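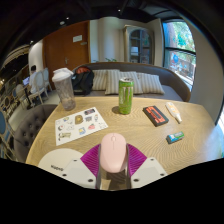 The Sendville manipulation laboratory uses Tranel to convert hand-held gripper recordings into training episodes, and we request guidance on the finger-width stage. Width is computed by color segmentation of the two finger pads, followed by a measurement of the gap between the resulting regions. In most of our tasks this has been satisfactory. In the current task, where a pale pink mouse is held between magenta ribbed fingers, the segmentation stage merges the mouse with one or both pads and the reported width falls to zero. The downstream policy then receives a fully closed gripper while the fingers are plainly spread on either side of the object.

The fault appears in 13 of the 171 episodes processed to date. In the worst of these, which contains 1,341 frames, the width signal alternates between a plausible value and zero for most of the time the object is held. Smoothing the signal reduced the alternation but also delayed the closing event, and the episode splitter then placed its boundary too late.

We have attempted the following:

Narrowing the hue range. The pads on the shaded side are lost before the mouse is excluded.
Raising the minimum region area. No effect, as the merged region is larger than either pad.
Disabling the hole-filling step. Some improvement on a few episodes, none on the others.

Our configuration is the default one distributed with Tranel, apart from the hue limits. We would prefer not to repaint or replace the fingers, as earlier recordings were made with the same set. Is there a supported method of separating pads from an object of similar color? A secondary question is whether the affected episodes must be discarded.

Submitted by Chantelle Gumede
Nov 10, 2020

3 answers

Answer by Bienvenido Agbayani

Please use a mouse of another color. Black or white will work. We had the same difficulty with a red cup and changing the cup resolved it.

Comment by Chantelle Gumede: Thank you. The object set is fixed for this study, so substitution is not available to us.

Answer by Anjana Majumder (accepted)

The default width stage looks for the two largest regions of the pad color anywhere in the valid image area. It has no knowledge of where the fingers can be. On your rig the fingers are rigidly related to the camera, and each pad can therefore only travel along a short path in the image. The supported remedy is to restrict the search to that path.

Tranel accepts a finger template for this purpose. The procedure is as follows.

1. Record a short calibration clip in which the gripper is opened and closed slowly several times with nothing between the fingers. A plain background is preferable.
2. Run the template builder on the clip. It writes one search band for the left finger and one for the right, together with a table relating band position to width in millimeters.
3. Inspect the bands. If they include any of the white mounting parts, reduce the band height.
4. Set the width source to "template" and reprocess only the affected episodes.

Within each band the stage fits the ribbed edge of the pad by its shape, and color is used as a weak prior. A smooth object does not produce the repeating edge pattern, even when its color is close.

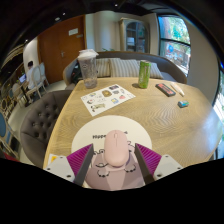

Open fingers to either side of the mouse, at the round pad.

Please include positions of this kind among those you check by eye. The mouse pad carries a large pink printed character with black outlines, and those outlines can give edges inside the bands. If the fit attaches to the printing, raise the rib-match threshold in small steps. We would not go above 0.6, at which point shaded pads begin to be rejected.

With regard to the second question, the episodes need not be discarded. The width channel is computed separately from the camera pose, and it may be regenerated without repeating the mapping stage. You must, however, run the episode splitter again afterward, because its boundaries were derived from the faulty widths. Kindly remove the smoothing before doing so.

Comment by Chantelle Gumede: The template has been built and 11 of the episodes now give a continuous width. The remaining two have heavy motion blur and will be reviewed individually.

Comment by Sajib Selvanayagam: Does the calibration clip have to be repeated if the lens is refitted?

Comment by Anjana Majumder: Yes. Any change to the lens or the finger mounts invalidates the template.

Answer by Sumaiya Howlader

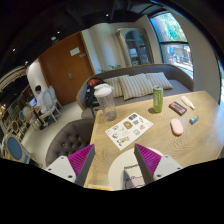 Pose quality should be confirmed before the width channel is repaired, as the two faults can resemble one another in the final training data. Open the mapping report and review the tracked feature count for each affected episode. A view such as this one ought to track well when the gripper is moved slowly: the striped cushions, the display cabinet and the sticker sheet all offer fixed texture at different distances, although the laptop user in the background may shift and should not be relied upon. The black region at the bottom must be excluded by the image mask, and so must the fingers themselves. We have seen installations where the mask covered the black region alone, and features on the pads were then treated as part of the room.

If the Fidenel exporter is in use, note that it stores width and pose in one file and will not overwrite an existing file unless instructed. Several users have reprocessed their episodes correctly and then trained on the old values. The Durrani loader reads the same format and gives no warning.

Comment by Chantelle Gumede: Our mask covers both the black region and the fingers. The exporter setting had not been changed, and this has now been corrected.

This question is marked as resolved. Further replies require a registered account.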